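Wisstead Makers Help > Robots and automation

Posted in September by gelimard_bench

Hand-held gripper slips on a flat tube and opens too late on a small pouch

Hello to all. I am building a hand-held gripper at home, for teaching a small arm later. It has two fingers with ridged blue pads, which I cast from soft silicone in a printed mold. The fingers are driven by one servo through a pair of gears, and I close them with a trigger under my index finger.

With blocks and cups I have no problem. With small things from the house I have two problems, and I have been stuck on them for 27 evenings.

First, thin objects. If a tube or a pen lies flat on glass, the pads touch the table before they touch the object, and then they push it away. I tried to press harder, but then the ridges fold and the tube rolls under one finger.

Second, soft objects. When I pick up a pouch and want to put it down, the trigger is already open but the cloth stays on one pad. It drops a moment later and not where I wanted.

I practice on the round glass table in the living room, with things of different shapes: a red sachet, a slim tube with a clear cap, a velvet pouch, and a silver bow with sequins.

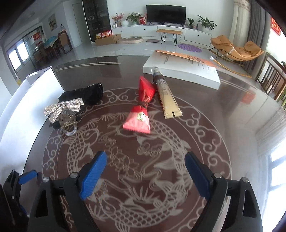 What I have tried so far:

- Softer silicone for the pads. It made the second problem worse.
- A piece of rubber band on each fingertip. It worked for the tube, but it came off after one evening.
- Slower closing in the firmware. No difference that I could notice.
- Coming to the tube from the end and not from the side. Sometimes good, sometimes it turns around.

I do not want to change the servo, if it is possible, because the mount is glued. Is it the shape of the pads, or do I have wrong angle of the fingers? Thank you for any advice, and excuse me for my English.

irken_prints

Your fingers come in from both sides at an angle, so the lower corner of the pad will arrive first. I had the same with my first pair. What helped me was to cut the bottom edge of each pad to a slope, so that the edge is parallel to the glass when the fingers are almost closed. Do this with the gripper nearly shut and not when it is open, otherwise you measure the wrong angle. I used a new knife blade and took off two millimeters.

Then leave the last part of the pad without ridges. Ridges are good for round things and for heavy things, but at the tip they only fold, as you say. A smooth tip with a thin hard edge behind it can go under a tube. You can print this edge as a part of the finger, and cast the silicone over it.

For the cloth, please wash the pads with dish soap and let them dry. New silicone is often sticky for a while. If it is still sticky after washing, rub a little talcum powder on it and wipe off the rest. Do not use oil, I ruined one set with it.

Also check the small screw near the top of each finger. If one is loose, this finger will bend back and the other one does all the pushing. Then the tube will always roll to the same side. Does yours roll always to the same side?

lozano77

buy a stronger servo, those small ones are useless

gelimard_bench

Thank you, irken_prints. Yes, always to the left! I tightened the left screw and it took almost half a turn. The tube is already better, but the cloth still hangs a little. I will cut the slope this weekend on the old pads first, in case I cut too much.

Related in Robots and automation
Casting silicone pads without bubbles
Trigger spring too hard for long sessions
Which glue can be removed from a servo mount?
Gear play in printed grippers

Wisstead uses cookies to keep you signed in and to remember your settings. Accept / Manage choices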